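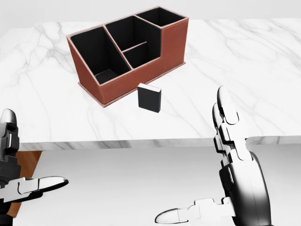

Momeva simulated demonstrations: progress report to the Skurkalley fund
10th April

We have 2,393 accepted demonstrations! That is well past where I thought we would be when we started in October, and I'm really pleased with how the newer ones look when we play them back.

Most of the recent work has gone into the desk organizer task. The operator drives both hands in simulation, picks up the small black box from the marble table and puts it in one of the compartments. It sounds easy, and it is a lovely little problem. The organizer has openings of different heights, the front wall of the big compartment slopes, and the lining is black like the box, so judging depth takes practice. New operators at our Zadthorpe office usually bump the rim a few times before they get the feel of it (I certainly did).

We now have 4 operators trained and 5 organizer layouts in use. Each layout turns the organizer to a different angle and moves the starting spot of the box, so that the model can't get by on memorizing one path.

Thumb control was our biggest headache this winter. The thumb would lag behind the fingers and the box tipped over before the grip closed. The Ghoneim glove software has a new calibration step that fixed most of it, and we went back and re-recorded the worst batch. It cost us 4 working days, but the grasps are so much cleaner.

Still open: we have too few left-handed pickups, and the reviewers don't yet agree on whether a box leaning against a divider counts as placed. We are writing that rule down this week.

Next we will start the first full training run and add clutter to the table. Spending is on plan and we are not asking for any change to the budget. If you would like to see some playbacks, we'd be very happy to set up a call.

The Momeva team, Zadthorpe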